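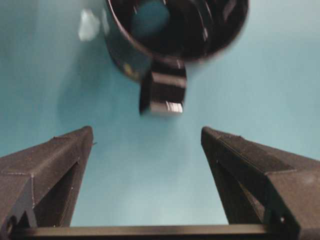
Page last changed: May 25, 2023

Entertainment Reporting, Session 3
The public row: who said what, and who got paid

These notes go with the lecture and won't replace it, though I know some of you will try. The reading is in the usual folder. The Tillum cuttings are in there too, in the order they were published, so please read them in that order or the whole exercise falls apart.

1. What we mean by a row

A row, for our purposes, is a disagreement between people the public has heard of, carried on where the public can hear it. Two singers who dislike each other in private are having a normal working life. Once one of them mentions it on the radio, it belongs to us.

Most rows on the entertainment pages are about money, credit or who stood where on the poster. They are usually presented as being about respect. Your first job is to find out which it is, and your second is to avoid saying so until you can stand it up.

"Slams", "blasts" and "hits out" are banned in this module. I have read a piece in which a drummer "slammed" a caterer. When I found the interview, he had said the rice was a bit dry.

2. The case: the Wandness headline slot

The outline, for those who missed the lecture:

In February the organisers of the Wandness festival announced that Manzano, a four-piece from Tillum, would close the Saturday night. The band's label, Stonik, put out a statement welcoming the news. The band then told a local station that they had agreed to no such thing, had not been offered a fee and would be in the studio that week. The label said the band had been informed. The band said being informed was different from being asked. The festival said it was excited.

From there it grew. A councillor said the town had been let down. A former member of the band, who had left on what were then described as good terms, said he wasn't surprised. Fans got hold of a draft poster with the name in smaller type than the act below it, and for one weekend the size of the lettering was the biggest story in Tillum.

The youngest member was 16 at the time. Keep hold of that, we come back to it in section 5.

3. Sources, in the order you will meet them

The post. Somebody has written something online at one in the morning. It is a source, but you need to know that the account is theirs and that they wrote it. Save a copy with the time on it. By breakfast it will have been deleted and replaced with a picture of a sunset.

The statement. Written by somebody paid to write it, and read by a lawyer who took out the interesting bit. Quote the part that commits the sender to something. Stonik's first statement ran to four paragraphs and committed them to one thing, the date. The date was wrong.

The friend. "A source close to the band" can be the manager, the manager's brother, or a man who once lent them a van. Ask how the person knows. If the answer is "everybody knows", you have a rumour with a phone number.

The paper. Contracts, emails, booking forms, company accounts. Slow, dull and worth more than the other three together. In the Wandness case the booking form existed all along, and was signed by the label. Whether the label had the right to sign it was the real story, and it ran on an inside page beside an advert for conservatories.

4. Right of reply

Anyone you report as having done something wrong gets a fair chance to answer. Fair means:

The actual allegation is put to them, in plain words. "Would you like to comment on recent events?" doesn't count.

They get enough time. An email sent at ten to six for a page that closes at six is a fig leaf, and everyone on the receiving end knows it.

Their answer goes where a reader will see it. The last line of a long piece is where answers are sent to die.

If they don't reply, say so and say how you tried. "Could not be reached" suggests you tried hard. One of the Tillum reports used it about a label whose office was across the road from the newsroom.

5. The young performer

Most of the coverage treated Manzano as four adults. One of them wasn't. A performer under 18 can be talented and quotable and still need somebody to think for a moment on their behalf, and on a busy afternoon that somebody may be you.

Check who has agreed to the interview and whether they are in a position to. A manager is not a parent. A parent may also have an interest in the money, so note that as well and don't assume the worst from it. Leave out the school. Leave out what classmates think, however freely they offer it. Ask whether the quote will look cruel when the speaker is thirty, and if you aren't sure, ask a colleague who doesn't stand to get the byline.

Two of the cuttings fail on this point. I will not tell you which, as it forms part of the assignment.

6. Writing it up

Say early what the disagreement is about. Readers shouldn't have to reach the eighth paragraph to learn that it concerns a fee.

Keep the chronology straight. Rows are reported backwards, newest insult first, and after a few days even the people in them have lost track of who started it.

Use "said". It is a good, quiet word and it doesn't take sides — "claimed" does, and "admitted" does worse.

Translate with care. If the interview was in one language and your copy is in another, keep the original words in your notes. A shrug in one language can become a threat in the next.

7. Assignment

Choose three cuttings from the Tillum folder. For each, mark every statement that has a named source, every one that has an unnamed source and every one that has no source at all (bring more than one highlighter). Then write your own account of the row in no more than 1000 words, using only what you can support.

The limit includes your headline. It does not include the letter you will want to write me about the limit.

Hand in on paper at the start of the next session. Pieces containing "slams" will be returned unread.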